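Ticket 377 – Suture practice bench, Clanura training room
Status: open (again)
Opened by: Naveed Cheema

Thread keeps fraying before the second knot. Monday's batch was cut to 144 mm, as the sheet asks.

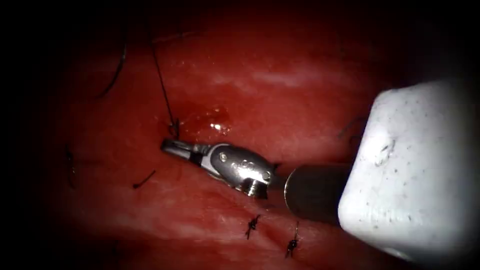
Is the thread too short? Length is fine; the fraying starts where the jaws have pinched it repeatedly.

Moved everyone to the Jallden spool and asked them to grip near the end – a request received with the usual enthusiasm. Two knots held, one sulked.
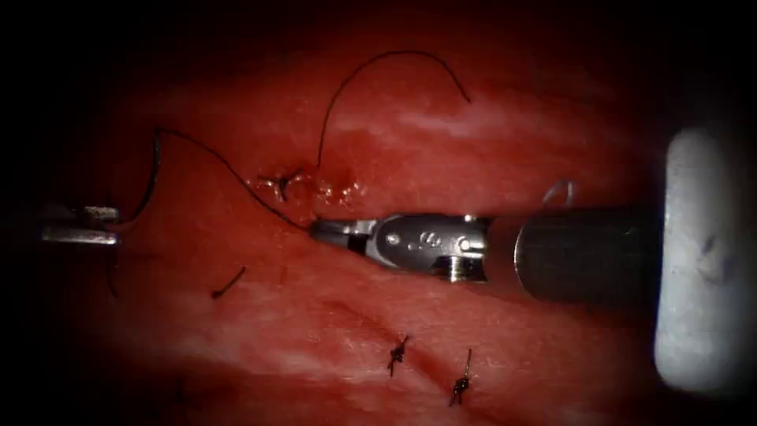 Chiamaka Garba: Same fraying on my Jallden thread. Please leave this open until I've tried the Flenau.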